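協働ロボットで天板に印をつける作業を始める手順と、作業者の仕事の変え方

ナリコ(Nalico)加工課 オミド・ムサヴィ
2026年1月 改訂

このページは、天板の印つけ(穴の位置や切り欠きの線を鉛筆で書く作業)を協働ロボットに移す時の手順をまとめたものです。私たちの課では昨年の10月からこの方法で作業しています。同じ機械を入れる予定のフィルソープ(Fillthorpe)工場の方から質問を多くいただいたので、社内の資料を書き直しました。

私は日本語が母語ではありませんので、分かりにくい文があるかもしれません。その時は加工課に連絡してください。機械の操作だけ知りたい方は「手順1」から読んでください。班長の方には、最後の方にある「人の仕事をどう変えたか」も読んでいただきたいです。

対象になる作業

私たちが扱っている天板は、石目模様の化粧面を持つ白い板が中心です。洗面台やカウンターに使われます。お客様のウィドホルム(Widholm)から図面が来て、その図面の通りに水栓の穴、排水の穴、金具の位置を板の上に書きます。その後、別の部屋で穴をあけます。

以前は4人の班で、定規と型紙を使って書いていました。板の上にかがんで線を引くので、腰が痛くなる人が多かったです。また、模様のある面では薄い線が見えにくくて、書いた人と穴をあける人の間で「線がない」「いや、書いた」という会話がよくありました。

ロボットに移したのは、この「書く」部分だけです。図面を読むこと、板を置くこと、書いた印を確認することは、今も人が行います。

用意するもの

・6軸の協働ロボット(台に固定したもの)
・手首の先に付ける力覚センサー
・鉛筆を持てるグリッパー
・鉛筆。先の太さがそろっているもの
・位置合わせ用の当て板
・試し書き用の端材。製品と同じ表面のもの
・やわらかい布と消しゴム
・記録用紙

鉛筆の色は、板の模様にない色を選びます。私たちは最初、普通の黒い鉛筆を使いました。灰色の筋がある板では黒い線が模様と混ざり、ベージュの模様の板では問題がありませんでした。板の種類ごとに鉛筆を替えるのは面倒なので、今は赤に統一しています。ただし赤は消した後に薄く残る種類があります。買う前に必ず端材で書いて、一日置いてから消してみてください。

手順1 作業の前に班で話す

機械の準備より先に、この手順をしてください。私たちは順番を間違えて、機械を置いてから説明会を開きました。その結果、印つけを長く担当していたイブサ・グデタさんは、自分の仕事がなくなるという話をうわさで先に聞いてしまいました。これは私の失敗です。

説明会では、少なくとも次のことを決めて、紙に書いて残します。

・どの作業をロボットに移すか。どの作業は移さないか
・今その作業をしている人が、次に何を担当するか
・機械を止める権利は誰にあるか(私たちの課では、班の全員です)
・書いた印が間違っていた時、誰が直すか
・試用期間の長さと、元の方法に戻す条件

試用期間は4か月にしました。長いと思うかもしれませんが、最初の月は設定の修正が多くて、評価できる数字がほとんど取れません。

手順2 当て板を決める

ロボットは板の模様や傷を見ていません。「板の角がいつも同じ場所にある」という前提で動きます。それで、当て板の位置が全部の精度を決めます。

1. 台の溝に当て板を仮に固定します。
2. 一番よく使う大きさの板を置き、奥の辺と横の辺を当て板に押しつけます。
3. 角の丸い板の場合は、角そのものを使わないで、辺の真っすぐな部分を当ててください。角の丸みは板によって少し違います。
4. 板を外して、もう一度置きます。これを何度か繰り返し、同じ位置に戻ることを定規で確かめます。
5. 当て板のねじを本締めして、ねじの頭と台に合いマークを書きます。

合いマークは小さいことですが、大切です。掃除の時に当て板へぶつかっても、マークがずれていれば次の人が気づきます。

手順3 鉛筆を持たせる

グリッパーを開き、鉛筆を入れて、弱い力で閉じます。次に、鉛筆の先の出る長さをゲージに合わせてから、決めた力で閉じます。長さが変わると、ロボットが考えている先の位置と本当の先の位置がずれます。

鉛筆は少し傾いていても書けます。しかし、傾きが毎回違うと線の位置も毎回違います。持たせた後に、先の位置を教える操作(ツール先端の設定)を必ず行ってください。鉛筆を削った後も同じです。キーシャ・ギャラガーさんの提案で、削った鉛筆は使う前に端材へ短い線を書いて、先を少しだけ丸くしています。とがったままの先は最初の印で折れやすいからです。

ケーブルにも注意してください。手首の近くから下がるケーブルが板の角に引っかかると、板が動きます。一番遠い印の位置までゆっくり手動で動かし、ケーブルの余りを目で確認します。

手順4 押す力を合わせる

ここが一番時間のかかる所でした。板は完全な平面だと思っていましたが、実際には少し反っています。高さだけで動かすと、ある場所では線が消えて、別の場所では先が折れます。力覚センサーを使うのはこのためです。

1. 端材を置き、力の目標値を一番小さい値にします。
2. 短い線を一本書かせます。見えなければ値を一段上げます。
3. 立った姿勢で線が見えたら、その値を記録します。顔を近づけて見えるだけでは足りません。
4. 消しゴムで消します。表面に溝が残っていたら強すぎます。値を下げて、線が見えない時は鉛筆の種類を見直してください。
5. 同じ値で、板の中央と四つの隅に書かせます。濃さが違う時は、進む速さを落とします。

下ろす時の速さは、書く時の速さより遅くしてください。先が板に触れた時の衝撃で点が太くなり、穴をあける人が中心を迷います。

力の値は板の品番ごとに表にして、台の横に貼ります。私たちの表には22の品番があります。新しい品番が来た時は、前の品番の値をそのまま使わないで、端材から始めます。

手順5 本番の板で一枚目を書く

一枚目は必ず二人で行います。一人が停止ボタンに手を置いて、もう一人が図面を持ちます。

運転を始める前に、鉛筆を板から離した高さで、動きを最初から最後まで通します。この時に見るのは線ではなくて、腕の通り道です。腕のひじの部分が思ったより外に出ることがあります。人が立つ場所はその外側に決めて、床にテープを貼ります。

問題がなければ、最初の印の所まで動かして一度止めます。鉛筆の先が板に触れた状態で、図面の寸法と先の位置を定規で比べてください。合っていれば続けます。合っていない時は、プログラムの数字を変える前に、板が当て板にきちんと当たっているかを見ます。私たちの経験では、原因の多くは板の置き方でした。

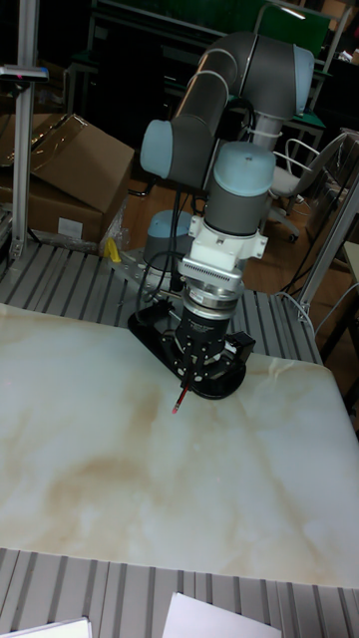 手順6 印を確認して次へ渡す

ロボットが書いた後の確認は省略しません。確認者は図面を見ながら、次の順番で見ます。

1. 図面の品番と板の品番が同じか。
2. 板の表裏と左右の向きが正しいか。
3. 基準になる辺から最初の印までの距離。
4. 残りの印の有無。
5. 途切れた線、太い点がないか。

良ければ記録用紙に名前を書いて、穴あけの部屋へ渡します。線が途切れている時は、手で書き足してもかまいません。ただし、書き足したことを用紙に残してください。手で直した記録が同じ場所に続く時は、そこの力か速さが合っていません。記録がないと、この傾向は分かりません。

向きの間違いは、ロボットを入れてから増えたミスです。手で書いていた時は、書く人が板を見ながら自然に気づいていました。今は板を置く人の目だけが頼りなので、置く前に板の裏へ矢印のシールを貼ることにしました。

よくある問題

線の途中が薄くなる
鉛筆がグリッパーの中で上にすべっていることがあります。運転を止めて、先の長さをゲージで確認してください。持つ部分に粉が付いている場合は布でふきます。

印が全部同じ方向にずれる
当て板の合いマークを見ます。マークが合っていれば、ツール先端の設定をやり直します。

力の異常で止まる
止まった位置から再開しないでください。手動で腕を上に逃がし、板の表面を確認してから最初の位置に戻します。何もないのに続けて止まる時は、力覚センサーのゼロ点を取り直します。この作業は、鉛筆がどこにも触れていない状態で行います。

模様を線と間違える
穴あけの部屋から戻ってきた質問です。筋の強い板では、穴の中心を十字で書くようにプログラムを変えました。短い線一本より分かりやすいという返事をもらっています。

人の仕事をどう変えたか

試用期間に、このロボットは1,658枚の天板に印を書きました。数字だけを報告すると簡単ですが、班の中で起きた変化はもう少し複雑でした。

イブサ・グデタさんは今、品番表の管理と、新しい板の力の調整を担当しています。どの表面にどのくらいの強さで書けば見えて、きれいに消えるか、グデタさんは手で知っていました。最初の設定の時、私が数値を見ながら悩んでいると、グデタさんは端材に自分で線を引いて「このくらい」と見せてくれました。その線を目標にしたら、設定は早く決まりました。ですから、手で上手に書ける人を調整の担当にすることをすすめます。

エイダン・レニハンさんは図面の確認に移りました。以前は書きながら図面の疑問を見つけて、その場で電話をしていました。ロボットは疑問を持たないで書いてしまいます。それで、図面は前の日に読み、疑問があればその日のうちにお客様へ聞くことにしました。電話の数は減っていません。電話の時間が早くなりました。

良くないこともあります。板を置いて、待って、外す仕事は単調です。ナホム・ゲブレツァディクさんから「待っている間、立っているだけで疲れる」という意見が出ました。そこで、置く係と確認する係を半日で交代するようにしました。また、待ち時間に別の作業を入れることも試しましたが、これはやめました。呼ばれるたびに手が止まり、両方の作業が遅くなったからです。

手で書く技術をどうするかも、まだ相談中です。機械が止まった日には、型紙で書ける人が必要です。今は月に一度、全員が手で一枚書く時間を作っています。若い人は型紙の合わせ方を忘れやすいので、グデタさんが横で見ています。この時間を残業にしないことは、最初の説明会で約束しました。

給料と評価について

聞かれることが多いので書いておきます。印つけの枚数で個人を評価していた表は、使うのをやめました。枚数はロボットの速さで決まるので、人の評価には使えません。代わりに、設定ができる品番、確認の正確さ、教えた時間を見ています。この表はヴォルデ(Wolde)工場の人事担当と一緒に作り、半年後に見直す予定です。

基本給は変えていません。調整を担当する人には手当が付きます。工場によって規則が違いますから、フィルソープの方は自分の工場の担当者に先に確認してください。

毎日の点検

始業時
・停止ボタンを押して、腕が止まることを確認する
・当て板の合いマークを見る
・ケーブルの被覆に傷がないか見る
・端材に一本書いて、前の日の線と比べる

終業時
・鉛筆をグリッパーから外す
・台の溝の粉を掃除する
・手で直した場所を記録用紙から品番表に写す
・次の人への連絡を書く

鉛筆を外すのを忘れると、朝に手動で動かした時、先が当て板に当たって折れます。私も二回しました。

記録用紙と品番表のひな形は、加工課の共有フォルダーに入っています。品番表の書き方はグデタさん、図面の確認方法はレニハンさんに聞いてください。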